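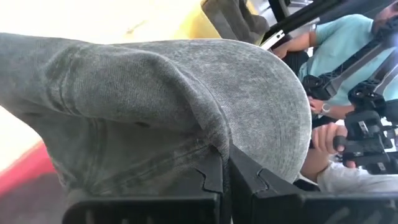
Ramar 艺人事务部 公众沟通组

各位关注者好。本账号今日就旗下歌手 Sơn Thái 近期的若干事项集中作出说明，内容较多，分条发布。转发时请尽量附上本条，以便他人查阅全文。

一、关于网传“点赞截图”。上周起，多个娱乐账号转发一张截图，称 Sơn Thái 以个人账号点赞了一条嘲讽同行演唱现场的评论。经本部门与本人核对，并调取账号登录及操作记录，该账号在截图所示时段内没有上述点赞。截图中的账号名称与本人账号相差一个字符，声调符号的位置不同，头像一致。

二、该仿冒账号已由本部门向平台提交举报材料，平台受理后已将其更名并清除头像。原发布截图的账号中，有两家已自行删除内容，其中一家刊登了更正。对主动更正者，本公司不再追究。

三、关于本人回应。Sơn Thái 昨晚在个人账号转发了上述截图，用红圈标出多出来的那个符号，配文为“谢谢，字写得比我本人认真”。该文由本人撰写并发布，事先未经本部门审核，本部门事后知悉，对内容没有异议，该文予以保留。

四、有媒体询问这条配文是否属于公司策划。答复如下：否。依照本人与公司现行约定，个人账号的日常内容由其自行决定，涉及合作品牌、巡演日程及法律事务的内容须提前送本部门。昨晚一文不在送审范围之内。

五、部分网友在该文发布后前往被嘲讽的那位同行评论区留言，其中有道歉，也有争论。请停止此类行为。对方工作室今天上午已与本公司取得联系，双方沟通顺畅，没有需要公众代为处理的事项。

六、关于恶意内容的取证。截至今日中午，本部门共收到歌迷提交的线索124条，已完成登记，正在逐条核查。提交时请提供原始链接及完整页面截图，仅有文字转述的无法登记。重复提交不会加快处理进度。

七、线索中有一部分属于对演唱、造型、采访表现的批评。此类内容即使措辞尖锐，也在正常评论范围之内，本部门不予处理，也请提交者不要自行联络发布者。涉及捏造事实、公开住址、威胁人身安全的，由法务同事接手。

八、关于家人。近日有账号发布 Sơn Thái 亲属的生活照片并标注居住区域。其亲属均非公众人物，从未授权任何媒体拍摄或刊载。相关内容请在看到本条后立即删除。本部门对此类内容不设更正期，直接进入法律程序。

九、以下为歌迷见面会事宜。《Sầm》专辑歌迷见面会定于5月在 Ploller 剧场举行，共一场，日期将由本账号与剧场账号同时公布。在此之前流传的任何日期均不是公司发布的信息。

十、剧场可售座位596席，其中200席面向歌迷会注册会员抽选，其余公开发售。不设站票，不设加座，媒体席另行安排，不占用上述名额。

十一、唯一售票渠道为 Midotent。抽选登记开放10天，登记先后不影响结果。每个账号限登记一次，每次限一人，中选后须以登记姓名付款，入场时核对证件。中选资格不可转让，逾期未付款的名额并入公开发售部分。

十二、曾有会员反映注册姓名含声调符号，在购票页面无法与证件匹配。Midotent 方面已完成修正，带符号与不带符号的写法均可通过。仍遇到问题的会员请在登记截止前联系票务客服，现场无法修改姓名。

十三、见面会流程包括访谈、现场演唱五首曲目及抽选合影。签名环节取消，改为入场时每人领取一张已签名的歌词卡。歌词卡当场领取，离场后不补发。

十四、关于礼物。艺人及随行人员不接收任何实物礼品，包括食品、饰品、衣帽及电子产品。书信可投入剧场前厅的信箱，请勿夹带现金、礼品卡或其他有价物品。寄至公司地址的礼品一律退回，运费由寄件人承担。

十五、现场可在演唱第一首曲目时使用手机拍摄，其余时间请收起设备。专业相机、长焦镜头、三脚架及直播设备不得入场。合影由工作人员统一拍摄，照片通过 Midotent 账号内的消息发送。

十六、应援物请控制在单人手持范围内，不得遮挡后排视线。剧场座椅、栏杆及墙面禁止粘贴。请勿在剧场后门、停车场出口等候，艺人离场路线不对外公布，也不会在途中停留。

十七、关于接机与跟车。上月有车辆自机场起一路尾随艺人车辆，途中两次变道逼近。车牌号码已交警方。凡经核实参与跟车者，取消歌迷会会员资格，并不得参加公司主办的任何活动，此项没有时限。

十八、就评论区集中提出的几个问题一并答复。
未成年人可以参加，须由监护人陪同，监护人同样需要持票。
轮椅席位于一层，登记时勾选即可，陪同者一名，座位相邻。
见面会不作线上直播，完整录像是否公开尚未决定。
专辑实体版现场有售，每人限购两张。

十九、有读者问 Sơn Thái 是否会就截图一事接受专访。目前没有此项安排。本人下一次公开采访为专辑相关的电台节目，访问提纲由节目方拟定，公司没有要求回避任何话题。

二十、媒体机构如需核实信息，请使用工作邮箱来函，并注明机构名称、拟刊发时间及具体问题。工作日上午来函当日答复，下午五时后来函次日答复。本账号私信仅供歌迷提交线索使用，不回复采访请求。

更正：第十三条中“现场演唱五首曲目”应为“现场演唱四首曲目”，另有一首为录音室版本播放。曲目单不提前公布。

补充：第十二条所述票务客服的服务时间为上午十时至晚间八时。来信请写明注册姓名的完整写法及登记编号，勿附证件照片。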